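How to get a musty smell out of old hardcovers

Picked up a box of old books at the Vurncombe sale in April, 2 of them stank. Proper basement smell. Did them both the way Margareta Radu showed me and it's the only method I still use. Cheap, slow, mostly waiting.

What you need: a lidded plastic tub, baking soda (200 grams is plenty), a saucer, a soft dry brush, paper towels.

First, brush. Outside, not in the kitchen. Hold the book shut and brush the top edge away from the spine. Then the covers, then the other edges.
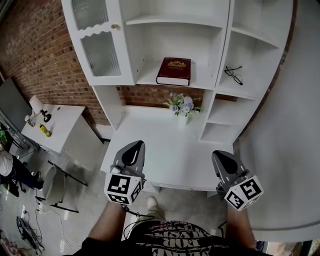
Can you just spray it with something?
Please don't. Sprays put moisture in the paper and you end up with perfume on top of must, plus wavy pages.

Next, air it out. Stand the book up, pages fanned a little, dry room, no direct sun. Two days. Turn it round once if you remeber. If there's a damp spot put paper towel either side of that page and swap it when it feels limp.

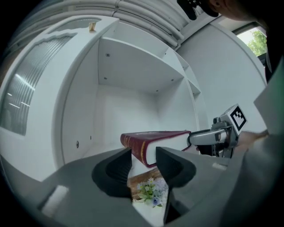
Then the tub. Baking soda in the saucer, saucer in one corner, book standing in the other. They shouldn't touch. Lid on. Leave it a week, sniff, change the soda, another week if needed. My worst one was a Deligiannis atlas, 417 pages of thick paper, took roughly a month. Thin paperbacks are alot quicker.

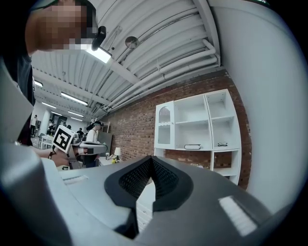 Fuzzy spots that come back after brushing = live mold. Bag it, keep it away from the rest of the shelf, ask a book repair person if it's worth money.

Last bit: leave a gap behind the books when you reshelve. Air needs to move.

Updated June 22, 2022, fixed the soda amount.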